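Can It Do the Dishes Yet? A Gallery of Chores in Progress

Posted 2025-08-29 by Aileen Calimlim

I love chores. I don't love doing them so much, but ever since I started following the people at Jamuvura I can't walk past a laundry pile without thinking about how strange and clever it is that a person can sort one while talking on the phone. So this gallery is for everybody who keeps asking me the same thing at family dinners: can a machine do it yet?

Short answer: some of it, slowly, on a good day! Longer answer below, chore by chore. Jamuvura keeps a list of 21 household and shop-floor jobs. At last check, 7 of them had been done start to finish by a robot arm without anyone reaching in to help. When I first wrote about the list in May, the number was 2. I find that thrilling and I'm not going to pretend otherwise.

Captions are mine. The corrections came from Yoon-hee Cho, who read the whole page and made me take out the word "easy" in four places.

CLEARING A TABLE

One of the seven, if the table is kind. Cups and bowls with thick rims go into the tub nicely, one at a time. Stacked plates are still a problem: the arm picks up the top one and brings its neighbor along for part of the ride.

Spoons lying flat are harder than they look. A person slides a spoon to the edge of the table and pinches the handle as it comes over. The arm has picked up that same trick from people who did it over and over with hand-held grippers, and it's a joy to watch.

WIPING A COUNTER

Also one of the seven. Long, even strokes, very calm. It has no opinion about crumbs, though, and will push them off the front of the counter onto the floor if nobody has shown it otherwise. (My brother wipes a counter the same way, so I'm calling this human level.)

FOLDING TOWELS

Done, for square towels, on a flat table, starting from a towel that's already more or less spread out. Starting from a heap is another story. The corner you want is always underneath, and finding a corner by feel is something hands do and grippers mostly don't.

Yu-na Ko has taught more towel folds than anyone else on the project. She does them with a gripper in each hand, and she told me that after a long afternoon she goes home and folds her own towels in the gripper order, left corner first.

FOLDING T-SHIRTS

Not yet. Close! The sleeves come in, the body folds once, and then the second fold slides off sideways. I've seen it work twice and I clapped both times.

LOADING A DISHWASHER

Top rack yes, bottom rack no. Glasses go in upside down with a bit of a clunk. The bottom rack wants plates slotted between prongs at an angle, and a small error at the start turns into a big one by the time the plate gets down there.

BAGS

I've given bags a longer entry than anything else, and they deserve it. Every home has them, every shop counter has them, and they are murder for a machine. A plastic bag has no fixed shape. It looks one way before you touch it and another way after, it folds over on itself, it shines, and if you put two together there's no clean line between them. The usual plan of finding the edges and going for the middle falls apart right away.

What people do is grab any old bit, lift, and see what comes up. Then they shake it, and now they know where the opening is. The lifting part can be learned from watching. The "see what comes up" part takes a great many examples, because it comes up differently every single time. 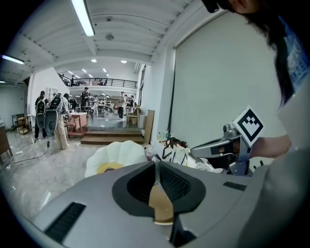 So the work goes on mostly by hand for now. Somebody holds a gripper, does the chore, and the tool keeps a record of how it was done: where it moved, when it closed, what it was pointed at. The bag chores have 1692 of those records so far, and I-seul Lim thinks they're still short. She would like more of the dull kind, where nothing goes wrong and the bag just gets picked up and put down again. People get bored and start doing fancy things, she says, and the arm learns the fancy things too.

Opening a bag: sometimes. Putting a light thing in a bag that somebody else holds open: yes, and it counts as one of the seven. Tying the handles: not this year, I'd guess.

LINING UP BOTTLES ON A SHELF

A shop-floor job, and a very good one for a machine. Bottles are stiff, they stand up on their own, and the goal is easy to check. Yes, this one is done. The arm leaves a finger's width between them so that its jaws fit, so a machine-stocked shelf holds fewer bottles than a person-stocked one. Sisel, the little corner grocery that tried it out for a few weeks, liked the neat rows and grumbled about the lost space.

Small bottles packed tight together are a different matter. Pull out one and the ones beside it want to come along or fall over. A person puts a spare finger against the neighbors without thinking about it, and a two-jawed gripper has no spare finger.

COILING A CABLE

No. Cables are bags' evil cousins. Myung-ja Cho has a theory that if you can coil a cable you can do anything else in a house, and I'm starting to agree with her. The best run I've heard of ended with a thing shaped like a bird's nest, which was gently placed in the correct drawer.

BREAKING DOWN CARDBOARD BOXES

One of the seven, and my favorite to watch! Push in the flap, run along the seam, press flat. It likes plain boxes with one line of tape. Boxes that somebody has taped up in a hurry, with strips going every which way, it leaves standing.

SORTING SOCKS

Sorting by color, yes. Pairing, no. Two black socks with different ribbing at the ankle are the same sock as far as the machine is concerned. I did try to argue that they're the same sock for me too, but Yoon-hee wouldn't give me the point.

WATERING PLANTS

This one gets people every time, because it seems so gentle and simple. Tipping a watering can means the weight is changing all the way through the pour, and the arm has to keep adjusting. It can do it with a small can and a wide pot. Count it in, with a towel underneath.

SWEEPING

The flat-floor part has been solved for years by the round machines everybody knows, and I don't count it on the list. Sweeping with a real broom into a real dustpan, held by the same robot? No. It needs both arms working together, and that last thin line of dust beats me as well.

MAKING A BED

Not started. The reach is too long for the arms they have now. Woo, the small company that makes the arm mounts, is building one on a rolling base, and the bed is the first thing everyone wants to try with it.

WHAT I'D LOOK FOR NEXT

If you're following along at home, keep an eye on towels from a heap. When a machine can take a heap of anything soft and turn it into one known thing held by one known corner, then shirts, bags, sheets and pillowcases all open up together. Yu-na thinks that's the next one to fall. I-seul thinks it's bottles in tight spaces, and the two of them have a lunch riding on it.

Would I want one in my kitchen today? For wiping and boxes, sure, if it didn't mind me standing there watching the whole time. It takes longer than I do at every job on this page. Then again, it could be doing them while I'm asleep, and at that hour I don't much care how long a counter takes.

I'll be back at the Jivcombe open day with more questions and better shoes. If there's a chore you want me to ask about, leave it in the comments. So far the requests are windows, cat litter, and the inside of a blender, and I've passed on all three.

Filed under: chores, robots at home, shop floor, Jamuvura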